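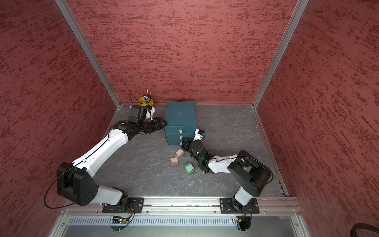 学生机器人项目该考核什么

六月的结题答辩,我们课程一共评了21个小组。打分表沿用前几年的格式:任务完成率占六成,报告占三成,现场问答占一成。评完之后我把各组的原始记录重新读了一遍,结论是这张表需要重做。以下是理由,只代表我个人意见,与课程组其他老师无关。

先说任务。双臂平台上的收纳任务分三段:拉开抽屉,把小方块放进去,推回抽屉。单看每一段,工业上早就有成熟做法,用固定夹具加示教点位,一个下午可以调完。放到课程里,难度来自初始状态不固定,方块的位置和朝向每次由助教重新摆放,柜体允许有小范围偏移。学生要处理的是感知误差、接触力和两臂之间的时序,三者耦合在一起,任何一项偏一点,末端就会顶在抽屉面板上。

完成率这个指标的问题在于它不区分失败的种类。夹爪没有勾住把手,和勾住之后拉力方向偏斜导致抽屉卡滞,在表上都记为零分。前者多半是标定问题,半小时可以修;后者涉及柔顺控制的参数选择,学生如果能说清楚卡滞发生在行程的哪一段,已经学到了这门课的大部分内容。反过来,有的组靠反复试运行挑出一个稳定的初始摆位,现场请助教“尽量往左放”,完成率很高,换一个摆位就垮。两组在现行打分表上的差距是一个等级,方向是反的。

第二个问题是数据。今年全班累计录制了3303条示教轨迹,有人把这个数字写进了院里的宣传稿。我抽查其中一部分,发现操作者的习惯差异非常明显:有人习惯先移左臂再移右臂,有人两臂同时动;有人接近把手时停顿很久,停顿段没有裁剪,直接进了训练集。模型学到的东西里包含了这些停顿,推理时机械臂悬在把手前不动,学生误以为是网络延迟,花了一周查通信。Vukčević组做了另一件事:他们只保留621条,按接近方向和停顿时长逐条标注,剔除其余。最终完成率与数据量大得多的几个组相当,而训练时间短得多,出了问题也能追到具体是哪一批示教引入的。这件事在打分表上没有对应的栏目,报告部分给了他们一个中等分数,评语是“数据规模偏小”。我不同意这条评语,当时在会上说过,没有被采纳。

有同事认为,数据量本身就是工作量的证明,本科生没有多少其他方式体现投入。这个看法可以理解,但工作量和工程质量应当分开记。录制轨迹是重复劳动,愿意坐在那里连续操作几个小时的学生值得肯定,给他们一个考勤分就可以。把它折算成技术分,等于告诉下一届多录少看。

第三个问题是平台的维护。现行规则里,机械结构、走线、供电都归实验室,学生只写代码。这样安排的好处是故障少,排课容易。代价是学生把硬件当作常量。线缆在某个关节角下会被拉紧,产生附加力矩,这在日志里表现为电流缓慢上升,只看代码的人会去调控制增益,越调越差。相机支架松动半毫米,手眼标定就不再成立,重投影误差却未必立刻报警。导轨槽里的碎屑、底座螺栓的预紧、线缆留出的弧长,这些东西都应该写进学生自己的检查表,由学生签字。Ibrahim Jibrin在去年的课程讨论里提出过每组轮值一周负责整机点检,当时的反对意见是占用课时。我算过,每次点检二十分钟左右,一学期下来每组的负担有限,比期末前夜集体抢修便宜。

关于竞赛也说几句。Plutisham校际赛今年把收纳类任务列为规定项目,每队有80秒。限时有它的道理,赛程要排得开,观众也要看得下去。但限时会把策略推向同一个方向:放弃检测抽屉是否真正闭合,放弃失败后的重试,赌第一次成功。我带去的队伍就是这么打的,成绩不差,回来复盘时代码里删掉的恰好是平时教学中要求最严的几个模块,包括接触后的力阈值判断和放置后的视觉复核。如果课程考核完全向竞赛看齐,这些模块会逐年消失。竞赛可以参加,成绩可以加分,评分标准不宜照搬。

商用套件是另一个常被提起的选项。Bonen的教学套件和Ruvell的仿真环境我们都试用过。前者开箱就能运行双臂演示,适合低年级认识平台;后者适合在上机之前排除明显的碰撞和奇异位形。两者都不能代替在实物上遇到摩擦和间隙。抽屉滑轨的静摩擦在仿真里是一个参数,在实物上随装配和磨损变化,学生需要至少一次被它难住的经历,并且把过程写下来。我主张仿真阶段不单独计分,只作为上机的准入条件。

具体的修改建议如下。

任务完成率降到三成,测试摆位由随机种子生成,各组相同,现场不接受调整请求。

新增失败分析,占三成。每组提交不少于五次失败的完整日志,给出故障位置、判断依据和验证办法。判断错误但验证办法合理的,可以得到大部分分数。

数据质量占一成五,看标注、剔除标准和可追溯性,不看条数。

硬件点检占一成,以轮值记录为准,缺一次扣一次。

报告与问答合计占一成五。报告中只写成功案例的,这一项不超过一半分数。

这套比例没有经过试行,失败分析一项的评分尺度也还需要统一,不同老师对“验证办法合理”的理解会有出入。我的想法是开学前拿今年的旧日志做一次背对背试评,看分歧有多大,再决定细则写到什么程度。旧日志都在课程服务器上,按组号存放,力传感器数据有两组缺失,试评时需要避开。

2023年8月27日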